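**Artificial roses with blue hydrangea – too much, or not?**

**jaein_b** wrote:

Hello all. I am new in this part of the forum, normally I only read the sections about pots and repotting. My sister asked me to make the arrangement for the entrance of her small guesthouse. It must be artificial, because the entrance has no window and she is away for half of January. The budget is 119 for everything, with the vase.

I bought one big blue hydrangea and some red roses from Nodari. Now I have laid them on a white table to see the colours together, and I start to doubt. My sister likes them. My husband says it looks like a flag.

My questions are:

1. Do red and this kind of blue go together, or should I exchange the red for cream?
2. How do you cut the stems? There is wire inside and my kitchen scissors did not like it.
3. Is it better to hide the plastic stems, or can I use a glass vase?

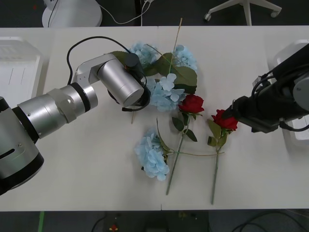 My vase is a grey ceramic one from Budolik, 20 cm high, with a neck that is quite narrow. I think the hydrangea must go in first, as it takes most of the space. The petals are a pale powder blue, so beside them the deep red of the rose looks even darker than it did in the shop, and this is the part that worries me. The green leaves between them help a little. I can still return whatever I do not cut.

Thank you for any advice, and sorry for my English.

---

**Kirsty Partington** wrote:

Your English is fine, don't worry about that.

I would keep the red. Cream and pale blue is safe but in an entrance with no window it will look like nothing at all from the door. You need one strong colour there. What I would change is the spacing. Don't put the roses all round the hydrangea like buttons. Put them low on one side, close together, and let the blue have the other side.

For cutting: side cutters, the kind for electrical wire. Bend the stem first where you want the cut.

---

**n_jara** wrote:

I don't agree with Kirsty about the red, sorry. With that blue it is a hard contrast, and under a warm bulb the blue becomes grey and the red becomes nearly brown. I made this mistake in my mother's hallway. We looked at it for one whole winter before somebody said it aloud.

Before you cut anything, put the flowers in the entrance in the evening, with the lamp you will really use. If you still like them, then I am wrong and you keep them.

About the vase: not glass. You see the end of every stem, and when people put water in to make it look real, the wire gets rust.

---

**Kirsty Partington** wrote:

> under a warm bulb the blue becomes grey

So change the bulb! It costs less than new flowers. But yes, test it in place, I agree with that part.

---

**yerin_w** wrote:

Can you show one rose alone? It depends very much on how the leaves are made. If they are the stiff shiny type I would take most of them off, the hydrangea already has big leaves and you don't need two kinds of green fighting in one vase.

---

**jaein_b** wrote:

Thank you for so many answers, I did not expect it. I have not tested with the lamp yet, the guesthouse is one hour from me. Ye-rin, this one is for you:

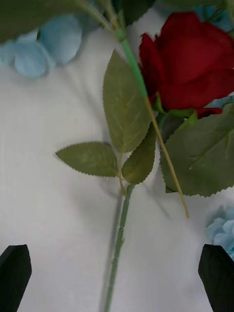 *One rose by itself, with its leaves. The edges are cut like a little saw.*

The petals look like velvet, I find them quite nice. The lower stem has small bumps like a real rose has. There is also a thin pale stalk near the flower, much lighter than the other stems, and it looks a bit like bare wire to me. Would you cut this away or hide it?

---

**yerin_w** wrote:

Oh, these are better than I thought. Then I change my advice: keep the leaves, at least the ones near the flower. The muted green is good, it is much nicer than the bright grass green of that other piece of stem. Turn the bright part to the back or push it down into the neck.

The thin stalk I would hide first. If you cut it and it leaves a sharp end you will find it with your fingers every time you dust. Tuck it under a hydrangea leaf and forget it.

And please open the petals a little before you arrange. They arrive pressed from the box. I hold mine over the steam of the kettle, not too near, for a few seconds, and then I curl the outer ones back over a pencil.

---

**Jae-hoon Lim** wrote:

Careful with the steam. On some fabric flowers the petals are glued, and the glue goes soft. I lost three roses this way. A hair dryer on the lowest setting is slower but I never had a problem with it.

For a narrow neck I use dry foam, cut a little too big and pressed down until it holds. The Utus block is good, the one from Shenoy makes green dust everywhere. Hydrangea in the middle and slightly back, then the roses in front at different heights. If the vase is 20 cm, I would let the highest flower stand no more than 30 above the rim, or it will fall when the door is opened with force. Some gravel at the bottom also helps.

---

**yerin_w** wrote:

> A hair dryer on the lowest setting

I have done the steam for years with no trouble, but fair, try it on one petal at the back first.

---

**n_jara** wrote:

Now that I see the rose near, I like it more. It is a good red, not the orange type. I still think it is a heavy colour for that blue, but with the leaves kept on maybe it works.

---

**jaein_b** wrote:

I went to the guesthouse at six in the evening with everything in a long box. Nahuel, you were partly right: with the old bulb the blue was quite sad. Kirsty, you were right too, I changed the bulb to a more neutral one and it came back. So the red stays. My husband still says flag.

I used the hair dryer, and the side cutters of my neighbour. The pale stalk is under a leaf now. The foam is in, but the hydrangea turns a little to the left each time the door closes, so I will try the gravel. Does it go under the foam, or around it?

---

**Jae-hoon Lim** wrote:

Under. And put a bit of tape across the neck, two strips in a cross, before the stems go in. The leaves will cover it.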